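Ticket 3973
Subject: Class timer stops early in the Zarnard studio app
Opened by: Krum Kneževič, Festau Yoga
Status: Waiting on customer

Thursday, 7:20 am
The 90 minute slow flow class ends on the wall tablet at 15 minutes. The closing bell rings and the music fades out. Shorter classes run to the end.

Reply, support desk
Please open the class, tap Segments and tell us how many are listed.

Krum
One segment, "Warm-up", 15 minutes. I had entered five.

Reply
The other four were saved as drafts. Open each one, tap Publish, then sync the tablet. Leave the app open until the sync bar clears.

Krum
Did that. The full class length shows now. The bell still rings at 15.

Reply
The tablet is holding the old bell file. Sign out, clear the cache under Storage, sign in again and run the class once with the room empty.

Krum
Will try it after the noon class and write back.

Attachments (3)

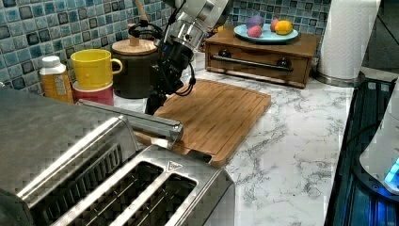
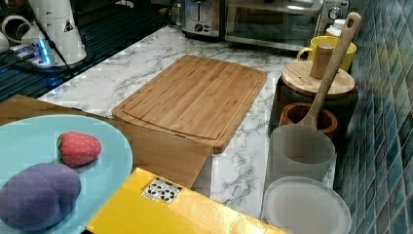 Cutting board on the counter 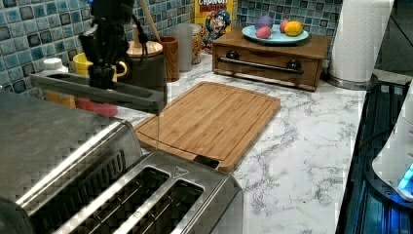
Boralon Studio Support, Timers and Audio Team

Replies to this ticket stay open for 20 days.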